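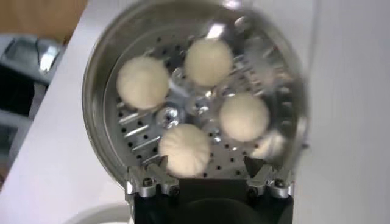
Steam is water in the form of a gas. When water in a pot reaches its boiling point, which is 212 degrees Fahrenheit at sea level, it changes from a liquid to a gas and rises. A steamer is a simple tool that puts food in the path of that rising gas. The kind with a round steel wall and a perforated floor is typical: "perforated" means that holes have been made through the metal. Steamed buns sit on such a floor with space between them, and the bare metal in the middle is left open. Some of the buns have a smooth top. Others have folds that run in toward the center, and those folds are called pleats.

January 4, 2020
By Krešimir Hoxha

We use cookies to remember your reading level and to count visits. By continuing to use this site you accept our cookie policy. Accept | Settings

What is in the dough?

The dough for a steamed bun is made from wheat flour, water, yeast and a little sugar. At the Lokel test kitchen the standard batch uses 500 grams of flour and makes 12 buns.

Flour contains proteins. When flour is mixed with water and kneaded, the proteins join into long, stretchy strands called gluten. Gluten acts like the skin of a balloon. It can stretch a long way before it tears.

Yeast is a living thing, a fungus so small that a single cell can be seen only with a microscope. Yeast feeds on sugars in the dough and gives off a gas called carbon dioxide. The gas collects in tiny pockets, the gluten holds it in, and the dough swells. Bakers call this rising, or proofing.

Why does steam cook food?

Boiling water is hot, and so is the steam above it. Steam also carries extra energy, called latent heat. "Latent" means hidden. A great deal of energy is needed to turn water into steam, and the steam keeps that energy until it turns back into water.

This happens when steam touches something cooler, such as a raw bun. The steam condenses, which means it becomes liquid again, and the hidden energy passes into the dough. The outside of the bun heats first. The heat then travels slowly inward. This second step is called conduction, and it is the reason a big bun needs more time than a small one.

The same latent heat makes steam dangerous. It can burn skin very quickly. An adult should lift the lid, tilting it so that the steam escapes on the far side.

What happens inside the bun?

At first the yeast works faster in the warmth. Then the dough becomes too hot and the yeast dies. The gas already in the pockets expands as it heats, so the bun goes on growing for a short time.

Next, the starch in the flour takes in water and swells. This is called gelatinization. The proteins become firm. Together the starch and the protein set into a soft sponge, and the bun keeps its shape after it leaves the steamer.

Why is the bun not brown?

Bread baked in an oven has a brown crust. Browning happens quickly when the surface of the dough is dry and much hotter than boiling water, often above 280 degrees Fahrenheit. In an ordinary steamer the surface stays wet and cannot become that hot. The bun stays pale and its skin stays soft.

What are the pleats for?

A filled bun starts as a flat circle of dough. The filling goes in the middle. The cook lifts the edge, folds it a little at a time and turns the bun after each fold. When the folds meet, they are twisted closed. The pleats seal the filling inside.

A smooth top tells you less. It may belong to a plain bun with no filling, or to a filled bun that was placed with its seal underneath.

Why leave gaps?

Buns get wider as they cook. If two soft buns touch, their skins can stick and may tear when they are pulled apart. The gaps also let steam reach the sides of each bun – not only the bottom. Sebastião Pimentel, who runs the Lokel kitchen, allows a gap as wide as 2 fingers between raw buns. Many cooks put a square of paper under each one to keep it from sticking to the metal.

Does height matter?

Yes. Air pressure is lower on a mountain, and water boils at a lower temperature there. In the village of Nullivden, 1,317 meters above the sea, water boils at about 204 degrees Fahrenheit. The steam is cooler too, so buns steamed in Nullivden need a few extra minutes.

Words to know

Condense – to change from a gas to a liquid.
Conduction – the movement of heat through a material.
Gluten – the stretchy protein network in wheat dough.
Latent heat – energy taken in or given off when a substance changes state.
Proofing – the resting time in which dough rises.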